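Noltden 96 – Tapete de corte autorregenerável

O Noltden 96 é um tapete de corte de dupla face para costura, patchwork, encadernação e modelismo em papel. Mede 90 cm de comprimento e é vendido enrolado em tubo de cartão, com duas cintas de tecido para guardar. Substitui o modelo anterior da Noltden, que deixou de ser fabricado em abril.

A superfície é composta por cinco camadas prensadas. As duas exteriores são macias e fecham-se depois da passagem da lâmina; a do meio é rígida e impede que o corte atravesse para a mesa. Aceita cortadores rotativos, x-atos e bisturis de precisão. Não é indicado para goivas nem para lâminas serrilhadas, que arrancam material e deixam sulcos permanentes.

Uma das faces tem grelha em centímetros, com linhas a 45 e 60 graus. A outra é lisa, para quem se distrai com as marcações ou trabalha com réguas próprias. A impressão da grelha resiste à limpeza com água e sabão neutro, mas desbota com acetona e com alguns removedores de cola.

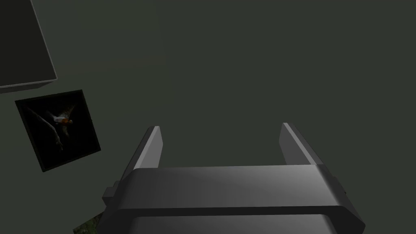 O tapete deve ficar sempre na horizontal e longe de fontes de calor. Um ferro de engomar pousado em cima, mesmo por poucos segundos, deforma a camada exterior e o empeno não tem recuperação. O mesmo acontece dentro de um carro ao sol. Se chegar enrolado e com memória do tubo, basta deixá-lo aberto numa mesa durante uma noite, com livros nos cantos.

Para retirar fibras presas nos cortes, use uma escova de unhas macia ou uma borracha branca. Convém rodar o tapete de vez em quando, para que os cortes não caiam todos na mesma zona. Quem trabalha com feltro ou polar vai precisar de o escovar com mais frequência.

Dados do produto
Comprimento: 90 cm
Camadas: 5
Faces utilizáveis: 2 (grelha e lisa)
Lâminas: rotativas e retas
Garantia: 11 meses contra separação das camadas

Opiniões de clientes

«Uso-o todos os dias no ateliê para cortar algodão em tiras. A face da grelha já tem marcas, mas a régua continua a assentar bem. Gostava que o tubo tivesse tampa dos dois lados.» – Efua Agbenyega

«Bom para cartão fino. Para cartão de encadernador prefiro o da Yoo, que é mais duro, embora canse mais o pulso.» – Beathag Farquharson

Entrega e devoluções

As encomendas são expedidas pela Ukico em embalagem rígida. O tapete pode ser devolvido se não tiver sido cortado e vier no tubo original. As réguas e as lâminas de substituição vendem-se à parte – consulte a página dos cortadores Tunance para ver os diâmetros compatíveis.

Última atualização: 19 de abril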